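5.3 Analyse d'un mode de défaillance : la perte de référence avant contact

Les résultats du tableau précédent masquent un problème qui n'apparaît pas dans le taux de réussite moyen. Sur la tâche du robinet à levier latéral, la politique entraînée avec Hilex échoue parfois sans jamais toucher l'objet. Nous avons relu les 44 épisodes classés « sans contact » lors de l'évaluation et les avons rejoués avec l'état interne du simulateur, afin de comparer la pose réelle de l'effecteur à celle estimée par la politique.

L'environnement se limite à un plan uni, un robinet à col de cygne et un bras muni d'une pince. Le levier, une tige mince dressée à côté du corps du robinet, occupe très peu de pixels dans l'observation. La pince doit descendre vers lui, se placer sur le côté puis pousser. 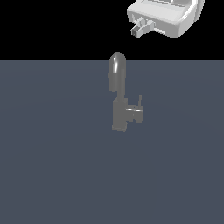 Figure 7. Tâche du robinet, pince en hauteur et levier vertical.

L'encodeur visuel reçoit une seule vue fixe et ne dispose d'aucune mesure articulaire. Ce choix, repris de la configuration Fladholm (Grewal et Pal), simplifie le transfert entre bras mais rend la politique dépendante de la visibilité de la pince. Or l'espace d'action n'est pas borné par le champ de la caméra. Une correction vers le haut un peu trop forte suffit à faire sortir l'effecteur de l'image, et la politique doit alors agir à partir d'une observation où seul le robinet subsiste.

Dans ces conditions, l'erreur sur la position estimée augmente dès les premiers pas. La tête d'action produit des déplacements faibles et de signe variable, et le bras oscille hors champ jusqu'à la fin de l'épisode. Aucun mécanisme de l'implémentation initiale ne détectait cette situation : le contrôleur continuait d'exécuter les commandes comme si l'estimation était valide. 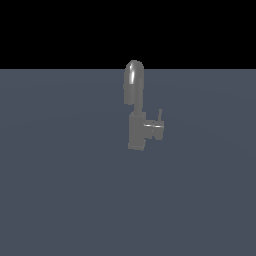
Figure 8. Même tâche, observation sans effecteur visible.

Le jeu de démonstrations explique en partie ce comportement. Sur les 2000 trajectoires collectées, 12 seulement comportent un passage hors champ, et toutes se terminent par un retour rapide de la pince. La politique n'a donc presque pas d'exemples de récupération depuis un état prolongé de ce type.

Nous avons ajouté un moniteur simple, dérivé de celui de Drativard (Ahuja et Mishra). Si la pince n'est pas détectée pendant 10 pas consécutifs, la politique est suspendue et le bras revient à sa pose de départ à vitesse réduite. Le moniteur lit la pose dans le simulateur uniquement pour exécuter ce retour, jamais pour alimenter la politique.

Cette correction ne traite pas la cause. Elle évite les oscillations, qui seraient dangereuses sur un bras physique évoluant près d'une personne, mais un épisode interrompu reste compté comme un échec dans nos tableaux. L'ajout des mesures articulaires à l'observation est étudié en section 5.4.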